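Plates, Rolls and One Very Plain Table

Gallery no. 40 from the Grinddale tableware pages

Hello again! It's August, it's too warm to cook anything that needs an oven, and so this month I've gone right back to the simplest meal I know, a roll on a plate. Those of you who have been following since the Madell soup bowls will know I get attached to one thing at a time and then can't stop talking about it. Right now it's colored plates, the kind you'd happily hand to a five-year-old or take out on the porch.

I'll start with the table, because people write in and ask. I like a white top for this sort of thing. A patterned cloth fights with the plate (I tried a striped one last summer and had a headache by lunch), and dark wood shows every single crumb. On white, a colored plate gets to be the loudest thing at the table, and a roll looks like something you want to eat. I go over the surface with a damp cloth first and then a dry one, and I'm fussy about that second pass.

The gallery itself is tiny this month. One picture, and plenty of chatter from me on both sides of it. I'd planned to drag the blue plates into it too, but they're still in a box marked Bondora at the back of the hall closet, under the winter coats, and I'm not going in there until it cools off.
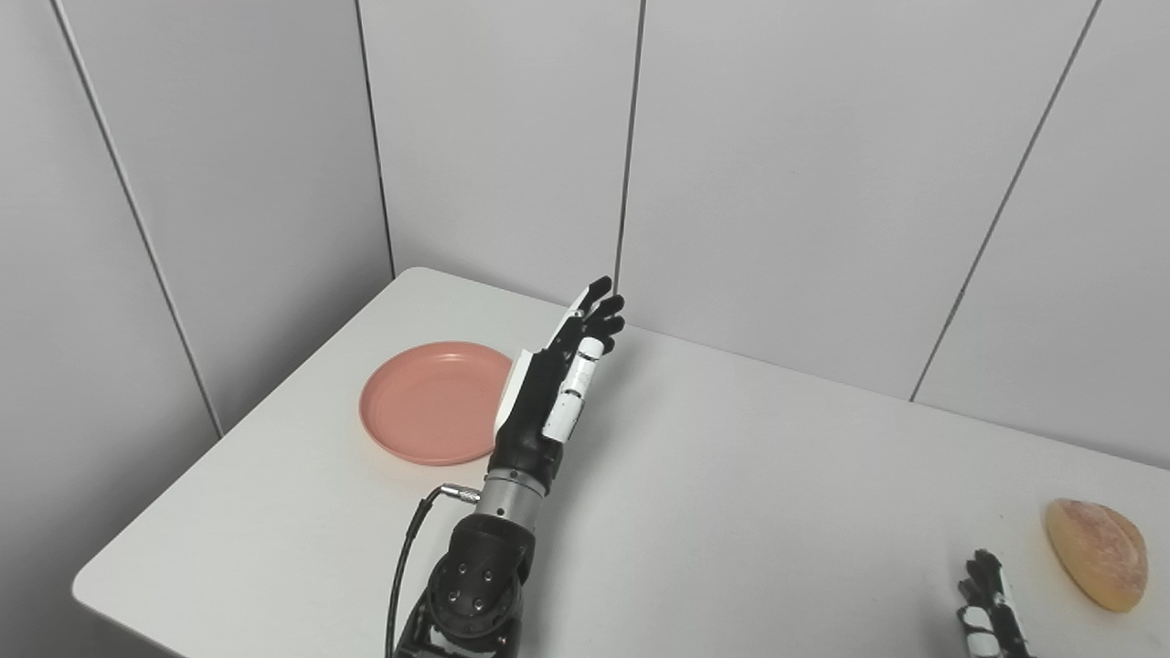 Now, on to pink. I used to think of it as a party color, all paper napkins and melted ice cream, but a salmon or coral pink is a different animal. It's warm, it sits nicely next to anything baked, and it makes plain bread look a bit more golden than it has any right to. Put the same roll on a gray plate and you'd think you were at the dentist! A shallow plate with a raised rim is my pick for bread, too. The rim catches the flakes when you tear into the crust, and there's still enough flat space in the middle for butter and a slice of cheese.

Rolls, then. My everyday recipe is the one in the old Mogensen baking booklet, the one with the stained cover, and I've changed it so many times it's hardly theirs anymore. I shape each piece of dough at 70 grams, let them puff up under a towel, and brush the tops with milk. Egg gives you more shine, but I never want to open an egg just for that and then find the rest of it in the fridge three days later.

A few of you asked how I set up for a quick lunch. Plate first, a little back from where you'll be sitting, and the roll off to one side until you're ready for it. I like some bare table between things. If there are kids coming I leave even more room, because elbows.

The listings, for anyone keeping track of the catalog: the pink plates are filed under number 1484 and the bread and baking pages start at 2705. The search box on the old site still doesn't like spaces, so type the number by itself and hit enter.

Next time it's the blue ones, if I can get to the closet. Send me your favorite plate color in the meantime, and if anyone has a good roll recipe with rye in it, I'd love to try it!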